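Romus présente ses espaces d'essai de rangement, avec une coiffeuse blanche pour pièce d'accueil

Communiqué de presse - juillet

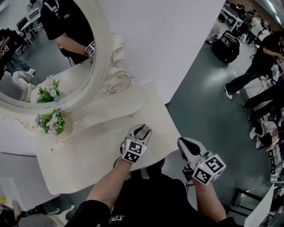
Pourquoi consacrer une journée entière au rangement d'un meuble aussi petit qu'une coiffeuse ?

Parce que la coiffeuse concentre la plupart des difficultés que les particuliers signalent chez eux : un plateau étroit, des objets de petite taille, peu de tiroirs et un usage quotidien. L'équipe de Romus a choisi d'en faire le point de départ de son nouveau programme consacré aux meubles de chambre et d'entrée.

Romus, atelier de conseil en aménagement intérieur installé à Nultdale, annonce l'ouverture de ce programme sous le nom d'Alolance. Il s'adresse aux particuliers, aux loueurs de logements meublés et aux professionnels de la décoration. Les participants travaillent sur des meubles complets, dans une grande salle au sol vert-gris foncé où plusieurs postes et des tables blanches sont installés en même temps.

La coiffeuse retenue est un modèle blanc de style ancien, surmonté d'un grand miroir ovale. Le cadre du miroir, épais et sculpté, porte une rose et des volutes. Un petit bouquet de fleurs artificielles roses et blanches est posé au pied du miroir. Le tiroir placé sous le plateau s'ouvre par un petit bouton de métal.

Le choix d'un meuble très orné a été discuté au sein de l'équipe. Un modèle à lignes droites aurait été plus simple à nettoyer et à comparer avec le mobilier vendu actuellement. Les coiffeuses à miroir sculpté restent toutefois fréquentes dans les chambres d'amis, les locations saisonnières et les logements transmis d'une génération à l'autre. Elles sont aussi souvent celles que leurs propriétaires hésitent à conserver, faute de savoir comment s'en servir.

« Les gens nous parlent du manque de place, puis nous décrivent un plateau sur lequel ils n'ont rien déplacé depuis des mois », explique Florêncio Mota, responsable du programme Alolance chez Romus. « Nous leur demandons d'abord de tout retirer. On remet ensuite ce qui sert le matin, et on s'arrête là pour la première heure. »

Une méthode fondée sur l'usage

Le programme a été préparé à partir d'une enquête menée par Romus auprès de 1 375 foyers de Nultdale et des communes voisines. Parmi eux, 1 088 ont déclaré posséder au moins un meuble de chambre dont le plateau sert principalement de lieu de dépôt. Les objets cités sont les flacons, les bijoux, les chargeurs, les papiers et les peluches. Les papiers posent le plus de difficultés, car ils arrivent sur le meuble sans y avoir de place prévue et sont rarement repris le jour même.

Chaque séance Alolance se déroule en trois temps. Le premier est consacré au plateau, qui est vidé et essuyé. Le deuxième porte sur les tiroirs, avec un tri par fréquence d'utilisation. Le dernier concerne les abords du meuble : ce qui est posé au sol, sur la chaise ou sur la surface voisine. Cette dernière étape est souvent la plus longue - les sacs, en particulier, n'ont pas d'emplacement attitré dans la majorité des chambres visitées par l'équipe.

Les animateurs ne fournissent pas de plan type. Chaque participant reçoit une fiche à remplir au crayon, sur laquelle il indique les objets conservés sur le plateau, ceux qui passent au tiroir et ceux qui quittent la pièce. La fiche est relue en fin de séance avec un animateur. Elle peut être reprise à domicile pour une commode, un chevet ou une console d'entrée.

Le cas du miroir

Une partie de la séance est réservée au miroir. Romus recommande de laisser dégagée la zone située juste devant la glace, à l'exception d'un objet bas. Les flacons placés à cet endroit se reflètent et donnent l'impression d'un plateau deux fois plus chargé. Un bouquet de petite taille convient bien, à condition d'être placé contre le cadre et dépoussiéré régulièrement.

L'entretien des cadres sculptés fait l'objet d'un rappel pratique. La poussière se loge dans les creux des volutes et des pétales. Un pinceau souple à poils longs, passé à sec de haut en bas, suffit dans la plupart des cas. Les produits pour vitres doivent être appliqués sur le chiffon et tenus à distance du cadre. Sur une finition peinte, il est conseillé de faire un essai préalable à l'arrière du meuble.

Pour les tiroirs, l'équipe déconseille les séparateurs rigides achetés avant le tri. Des boîtes de récupération permettent de tester une disposition pendant deux ou trois semaines. Les participants notent ensuite les compartiments qu'ils n'ont pas ouverts et revoient la répartition.

Un partenariat avec la maison Filali

Les meubles utilisés dans le programme sont mis à disposition par Filali, négociant en mobilier d'occasion à Nultdale. Le fonds compte 33 pièces, parmi lesquelles des coiffeuses, des commodes, des bureaux et des consoles. Les meubles changent au cours de la saison, ce qui permet aux participants inscrits à plusieurs séances de travailler sur des formats différents. La coiffeuse blanche restera en place jusqu'à la fin du premier cycle.

Filali assure également le contrôle des pièces avant leur arrivée : stabilité des pieds, glissement des tiroirs, fixation des miroirs et des boutons. Les participants qui souhaitent faire examiner un meuble personnel peuvent apporter des photographies et les dimensions. Aucun meuble extérieur n'est accepté dans la salle.

« Un tiroir qui coince finit toujours par rester fermé, et tout ce qu'il devait contenir remonte sur le plateau », précise Florêncio Mota. « Nous commençons donc par vérifier le meuble. Pour une coulisse en bois, un peu de cire règle souvent la question. »

Informations pratiques

Les séances ont lieu à Nultdale, dans les locaux de Romus, à 10 heures et à 14 heures. Elles sont ouvertes aux adultes, sans niveau requis. Les enfants à partir de dix ans sont admis s'ils sont accompagnés. Le matériel de nettoyage et les fiches sont fournis. Il est demandé de venir avec une liste des objets présents sur le meuble que l'on souhaite ranger chez soi, même incomplète.

Les inscriptions se font à l'accueil ou par téléphone. Les loueurs de logements meublés peuvent demander une séance réservée à leur équipe, avec un temps supplémentaire consacré à l'inventaire et à la remise en ordre entre deux séjours.

Un second cycle, consacré aux meubles d'entrée, est en préparation. Il portera sur les consoles, les porte-manteaux et les bancs à chaussures. Son calendrier sera communiqué aux participants du premier cycle avant son ouverture au public.

À propos de Romus

Romus conseille les particuliers et les professionnels dans l'aménagement et le rangement de leurs intérieurs. L'atelier intervient à domicile et dans ses locaux de Nultdale. Alolance est son programme de séances pratiques en groupe.

Contact presse : Florêncio Mota, Romus, Nultdale. Visuels et dossier complet disponibles sur demande.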